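Home | Posts | Work | Reading | Contact

Can a machine do the snack aisle yet?

Posted by Aisyah Wijaya, 30 March 2026

6 comments | 11 shares

I have been asked the same question twice this month, once by my uncle and once by a man fitting my boiler. When are robots going to do the boring jobs? They both meant housework and shop work. They had both seen videos of a machine folding a shirt and wanted to know why they couldn't have one.

I worked in shops for a long time before I moved to the office side, so I will mostly stick to shops. I do think the answer for the home is much the same, and I'll come to that.

Floors first. Machines can do floors. The supermarket I use in Plostwood has a scrubber that drives itself up and down the main aisle in the evening. It stops when a child runs in front of it and waits. It misses the corners and a person does those with a mop. Nobody there talks about it any more, so I would call that job done.

Counting stock is nearly done too. Teguh Sinaga, who I used to share a stockroom with, now works for a chain in Nesadberg where a tall thing on wheels goes round reading the shelf labels. He says it is good at spotting a gap and poor at saying why the gap is there. It will report an item as sold out when the whole row has been pushed to the back by somebody's elbow. A person still has to go and look.

After that it gets much harder, and what makes it harder is hands.

Take bags of snacks. A tin is the same shape every time you pick it up. A bag of fried mix is never the same shape twice. It has air in it, the film is slippery, it creases where you hold it, and the weight moves to the bottom corner. If you grip too lightly it slides out. If you grip too hard the seam goes. I have burst plenty of them myself, and I had years of practice.

Then there are the bags that are already open. Any shop that sells snacks gets these. A split one has to be noticed among all the sound ones, held so that the contents stay in, kept away from the good stock and written off. I used both hands for it, one at the top and one underneath at the corner, and I didn't think about it at all.

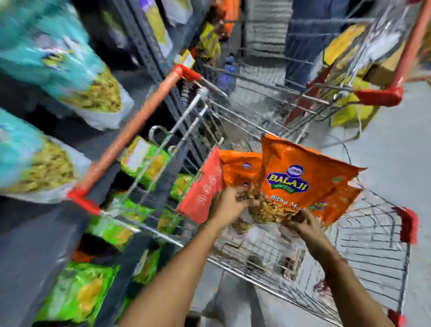
What the bag job asks for

Balajis are a good test because the packets are so bright. A camera should have no trouble finding an orange bag with a big blue oval on it. Finding it is the easy part. The machine then has to see that the film has torn, that the bits showing at the tear are food and not part of the printed design, and that every small movement may let more of them out. Snack packets often have a picture of the snack on the front, so a photograph of fried noodles and real fried noodles can sit a few inches apart. People never mix those up. I would like to see how a machine does.

Trolleys are awkward as well. The wire basket is deep, packets lean against each other in it, and small bits go straight through the mesh on to the floor. Now you have a second job, which is sweeping, and other shoppers are trying to get by.

Teguh told me about a trial at the Giltanier branch in October. A firm brought in an arm on a base with 2 fingers and it was set to fill one shelf from a crate. On boxes of tea it was fine, if slow. On bags it managed 4 in the time he would do the shelf. The firm's people were pleased with that, and I suppose they should be, because the year before it couldn't do any. The branch manager thanked them and went back to the rota.

And at home?

My kitchen is worse than any shop. In a shop there is at least a plan of where things go. At home the crisps live in a cupboard with the foil, a torch and three kinds of rice. My robot vacuum, a Chong, does the hall and the front room well and gets stuck under the same chair most days. I still like having it. I would buy another.

What I'd want next is something that empties the dishwasher. I am told that is close, but I was also told that when I bought the vacuum.

So I told my uncle the floors are done and the counting is close. For anything soft, torn or leaking, he should expect to see a person doing it for a good while. He asked if it would at least be able to iron. I said I would find out, and if anyone reading works on that, please leave a comment.

Older post | Newer post | Back to top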